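Baskets, again

Quick one, kettle's on and I've got to be out by 10. The hall cupboard is finally done. Well, the bottom half. Top shelf still has the Christmas bits and a box marked VIRKIS MISC that I'm not opening till November at the earliest.

Started because I couldn't find the spare keys. Ended up with everything out on the landing, three carrier bags of carrier bags, the tent pegs (no tent), a Ginurance folder from the old flat, and baskets. So many baskets. Mum's influence. She never came back from Encombe market without one.

Rule I made: if it's holding something useful it stays, if it's holding another basket it goes. Lasted till lunch. Lukian Hladun from downstairs took two for his onions, bless him, and wanted the big laundry one as well but no, sorry, I need that.

Measured the shelf properly this time. 48 cm deep, 40 if you want the door to shut, and I do want the door to shut. So square ones on the shelf, anything round has to live somewhere else. Obvious really but it took me four years and a bruised shin.

Also binned the wicker one that sheds. Bits of it in every sock I own.

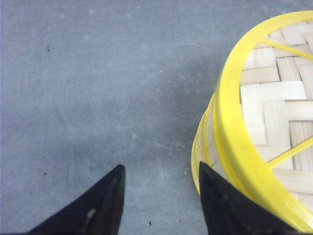
Round ones are my weakness, they waste all that space in the corners and I keep them anyway. Bread, pegs, post, whatever, it all looks better in a round one. I'm especially soft on that bright yellow plastic rim with the pale woven bottom, the strips going over and under in a sort of herringbone. Cheerful against all the grey. Wipes clean round the edge too, though crumbs do get in a weave and you have to bang it out over the sink.

Next up the drawer under the oven. Mackay Road tip shuts at four so I need to get a move on, will do the shelf labels tommorow.

Contact | © All words my own | Back to top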